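Wear Limits and Session Rules for Hand-Held Gripper Tools
Student project report, Skukow Technical College, Robotics Practice course

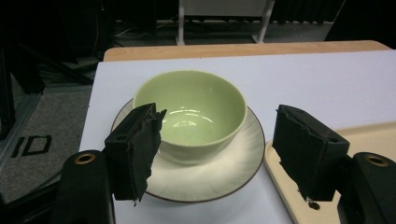 Our project was to write a short set of working rules for the hand-held gripper tools used in the Gavalas demonstration sessions. The course already had a safety sheet, but it dealt with pinch points and cables and had no section on the condition of the tool. Pad wear was the first gap we identified. On the fingers on either side of the green bowl, the inner pads are torn, with ragged strips along the edges and scuffed brownish patches on the left one. Under the safety sheet, a tool in that state passes. Under the rules proposed in this report it does not.

1. Scope

The rules cover the fingers, the pads, the mounts, the objects handled, and the table. They do not cover recording software, file storage, or robot arms. Arms in the same lab fall under the Ramorer cell procedure, which we read but did not change.

2. Method

We reviewed 47 session sheets from the spring term and marked every entry that mentioned a slip, a drop, or a repeated attempt. We then compared those entries with the tool log. The tool log turned out to be the weaker source. Pad changes were entered with a month only, and in several cases with no tool number, so a slip could not always be matched to a pad. For this reason we make no claim about how much wear causes how many slips. The limits in Section 3 are practical limits, chosen so that two people looking at the same pad will reach the same decision.

We also ran a small bench check in August. One tool was fitted with new pads and cycled open and closed on a glazed cup, and the pads were inspected every 60 cycles. The check was stopped at 4,000 cycles. Edge fraying was first recorded at 2,000 cycles. One tool and one cup is a small sample, and the number should not be used as a service life.

3. Pad condition

Pads are graded before each session, with the fingers open and under a desk lamp.

Grade A: surface whole, edges straight. Use without limit.
Grade B: surface scuffed or edges lightly frayed, no loose material. Use allowed. Enter the grade on the session sheet.
Grade C: any tear, hanging strip, or area where the surface has worn through. Remove the tool from use and replace both pads.

Pads are always replaced as a pair. Five of the sheets we read described a new pad working against an old one, and in each of them the operator noted that the object turned in the grip. Grade B tools may be used on glazed ceramic only if a Grade A tool is not available.

An earlier draft had five grades. In a trial with classmates, the middle three were mixed up so often that we merged them.

4. Fingers and mounts

Check that both fingers are seated and that neither one moves by hand when the trigger is released. Check the ring inserts in the mounts for play. Loose material from a pad must be picked off before the session starts, including on Grade B tools, and must not be trimmed during a session while an object is on the table.

5. Objects and table

Only the objects named in the task card stay within reach of the tool. If an object is stacked on another, such as a bowl on a saucer, the card must state whether they are moved together or separately. Six cards did not state this, and operators had handled the pair both ways under the same task name.

The work surface should be light, matte, and flat, with no lifted edges. Cables behind the table are to be routed away from the side where the operator stands.

6. Records

Each session sheet carries the tool number, the pad grade for each finger, the name of the task card, and the start time. Drops are entered when they happen. The Cutach form used until now has one free-text box for all of this. Our replacement form has separate fields and fits on one side of a page.

7. Trial and remaining problems

The draft rules were used for three weeks by our lab group. Grading added about two minutes to setup at first and less later. Two tools were graded C in the first week, and one of them stayed out of use for most of the trial while replacement pads were on order. A rule that removes tools from service needs a stock of spares behind it, and we recommend holding at least four pairs.

Grading by eye is still open to argument at the border between A and B. A printed card with reference photographs would help, but we did not have enough pads at known stages of wear to make one. The form and the task card template are attached as Appendix 1 and Appendix 2.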